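Ticket 38: wrist view goes nearly black in the open day demo
Opened by: Wyn Nicholas
Assigned to: Chang-ho Yeo
Status: waiting on venue test
Date: 2025-10-10

Hi Chang-ho, me again, sorry! We had the first lot of visitors through the Mallska room this morning and the simulator ran fine on the big screen, but as soon as I switch to a wrist view the room all but vanishes. No floor, no walls, just the gripper and whatever it happens to be near, hanging in the dark. I first spotted it while I was lining up on the purple vehicle painting.
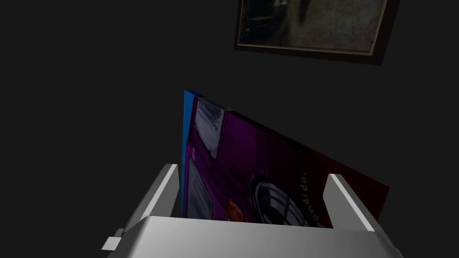
Wrist view, gripper close to the painted panel. Background nearly black.

What I've tried so far: restarted the viewer (no change), loaded the Gruswood room fresh instead of from the saved session (no change), and swapped the projector cable, which was a daft idea but a visitor suggested it and he was very keen. I also put the brightness up to 55 on the projector — all that did was wash out the menus.

The head view is much better, so I don't think the whole room has lost its lights. From up there I get the floorboards, the table and both arms. 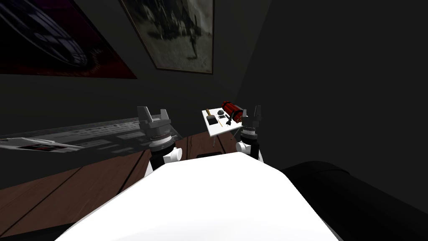
I ran the rest of the morning from that view and people loved it, especially the children, who all wanted the rocket picked up first. The trouble is that the picking up is the bit they want to see close to, and Vaughan has promised the afternoon group exactly that. I went back to the wrist view for a go at the rocket and it was just as gloomy as before.
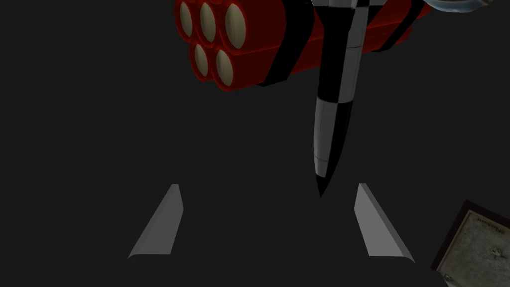

Wrist view again, rocket and red bundle. Same dark background.

Reply from Chang-ho, 6 minutes later: Could be the fill light not being passed to the wrist cameras. Open the Pluvwood settings, look under views, and see if "share room lights" is ticked for each of them. Don't touch the head one.

Wyn: Found it, and it's unticked on both wrists! I've ticked them and saved, but it wants a full reload and I've got the next group at 3, already queuing in the corridor. I'll stick with the head view for them and reload once they've gone for their tea. Please leave this open till then.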